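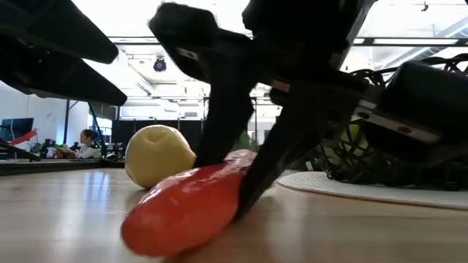
Wanted: Members of the Public, Any Condition
Open day at the Aidoo manipulation lab, Mumgate Building, Nundmont

Aidoo is opening its lab for one Thursday in April and needs 40 people to come in and hand groceries to a robot. No experience is required. Experience may even count against you a little, for reasons we'll get to.

The robot is called Cladatitz. It has two arms, a gripper at the end of each, and one ambition in life, which we gave it: to pick up things from a table and put them in a basket without damage to the thing, the basket or the table. Anyone who has watched a small child do this will know it takes years. We have had less time than that and the child has better hands.

What the day is for

Most of our test runs are set up by the same few engineers, and engineers have habits. They lay a pepper on the table the way they know the gripper likes it. They leave a polite space between the apple and the basket. They have learned, without meaning to, how to make the robot look good, and then they write down that the robot is good.

You have no such manners. We would like you to put the food down the way you put food down at home when you come in with two bags and the phone is ringing. Lean things on each other. Put the round thing where it might roll. Then step back and watch what happens, which may be a clean grasp, a slow and thoughtful shove, or a long pause during which both arms appear to be reconsidering the job.

All of it is useful to us. A day of flawless picks would be pleasant for the visitors and a poor use of the lab.

What you will do

Sessions last about 90 minutes and run in small groups. You will get a short safety talk (short because the main rule is "stay behind the yellow line while the arms are moving"), and then a turn at each of these:

Table setter. You arrange the produce and the basket. There is a tray of items to choose from and you may be as unhelpful as you like within the limits of the tray.

Spotter. You watch one run and mark on a sheet whether the item was picked, dropped, nudged or ignored. There is a box for "other." Please use words in it. A drawing of a sad tomato, as received last time, cannot be entered into the spreadsheet.

Driver. You steer one arm yourself with a hand controller while an engineer stands next to you and breathes evenly. Most people are sure they will be better than the software. Most people then spend four minutes failing to pick up a lemon. It is a humbling station and the line for it is always the longest.

There is a question period at the end with the whole team. Past favorites include "Can it peel?" (no), "Will it take my job?" (depends how you feel about putting peppers in baskets) and "Why is it so slow?" (see below).

Why is it so slow

Cladatitz will be running at a fraction of its top speed. Partly this is for your safety and partly for the safety of the pears. A fast arm with a small mistake in it makes a large mess, and we are the ones who clean the floor.

It also has to decide where to hold each item, and produce is awkward. A shiny skin throws back the ceiling lights. A pepper is wide at one end and narrow at the other and the robot has to choose. Two things that overlap can look like a single strange thing, and the robot will sometimes try to pick up the strange thing. In the last round of tests we logged 3,000 attempts, of which 2,767 ended with the right item in the basket. We are proud of the larger number and have invited you because of the difference.

Who we are looking for

Adults, 18 or over, who can stand or sit at a table for short stretches. The tables are at standard height and one can be lowered, so tell us on the form if that would help and we'll put you in that group.

People who cook, people who don't, people who shop for a large family, people who bag groceries for a living. If you bag groceries for a living we would especially like to hear from you, and you should be ready for an engineer to follow you around asking why you did that with the eggs.

Left-handed people. We have somehow ended up with a team that has none, and the driver station was built accordingly.

We can't take anyone who works on robot grasping elsewhere. You would be good company, and you'd set the table like an engineer.

If you have a pacemaker or another implanted device, please write to us before you sign up so we can talk through what equipment is in the room.

What you get

A $30 gift card, handed over at the end of your session whether or not you beat the lemon. Coffee, tea and sandwiches in the hallway. No food or drink in the lab, and yes, we have noticed that the lab is full of food. Items that have been gripped are not for eating. They have had a long day.

What we record

The lab cameras run during every session. They point at the tables, but it is an open room full of desks, equipment and people getting on with their work, and you may well turn up in the background. The recordings are used by the Aidoo team to study grasps. If you'd like your face blurred, check the box on the consent form and it will be done before the footage leaves the lab computer. We don't record sound, so you can say what you want to the robot. People do.

You can stop at any time without giving a reason, and you keep the gift card.

Getting here

Mumgate Building, third floor, room 305. The sign on the street door says Deliveries. Use it anyway. The elevator works but has a generous view of how long a floor should take, so allow a few minutes or take the stairs at the back.

Parking behind the building is free after you give your plate number at the front desk. If you skip that step it is not free at all. The Nundmont bus stops across the street.

Please wear closed shoes. Long hair should be tied back and loose scarves left on the hooks by the door. Bring a photo ID for the sign-in sheet.

Sessions

9:30 a.m.
11:30 a.m.
2:00 p.m.
4:00 p.m.

The 9:30 group gets the freshest produce. The 4:00 group gets the produce as it is by then, along with a team that has stopped trying to impress anyone, and several returning visitors ask for it by preference.

How to sign up

Fill in the open day form on the Aidoo site or pick up a paper one at the Mumgate front desk. Give us your first and second choice of session, your dominant hand, and one sentence on how you unpack your groceries. The sentence helps us mix the groups, so that we don't end up with a whole session of people who line up their cans by height.

We'll confirm places by email. If the groups fill up we keep a waiting list, and it does move, especially for the 9:30. If you have a place and can't make it, let us know by noon the day before -- someone on the list would like your turn with the lemon.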